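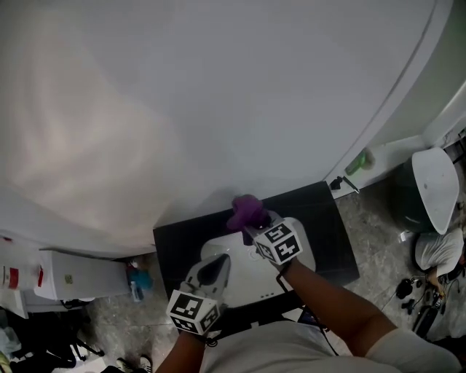 A purple cloth at work beside a curved white surface.

Sherif Naciri has managed rentals on Baxter Street for long enough to know which questions come up at a showing. Parking is first, then heat, then pets.

"People ask about the kitchen last," he says. "They can see the kitchen."

Naciri looks after three small buildings for Dolov, most of them two-family houses split up in the seventies. The smallest unit rents for $1195 a month with water included. The tenant pays gas and electric. In winter the gas runs to over $200 if the storm windows are left up, and he tells applicants that before they sign.

"I had a couple move out of the first floor because of one January bill," he says. "Now I bring the old bills with me."

He shows most units himself, usually after five. An application costs nothing at Dolov. A parking space behind 151 Baxter is extra and there is a waiting list for it. The garage at 170 goes with the upper unit and always has – he gets calls about renting it separately and turns them down.

Asked what slows a rental down, Naciri talks about paperwork. Pay stubs come in as blurry phone shots, or a past landlord never calls back. He holds a unit for two days while he waits, then goes to the next name.

"I don't like doing it, but the owner has a mortgage too."

Cleaning between tenants takes him a day, sometimes two. Carpets are the worst of it, and he has been pulling them up as units turn over. The Prokov Avenue house is done except for the stairs.

He allows cats in every building and dogs only on the ground floor. The fee is the same for both.

The next opening is a one bedroom on the second floor, free in July. Naciri already has four names for it. "Call anyway," he says. "Somebody always changes their mind."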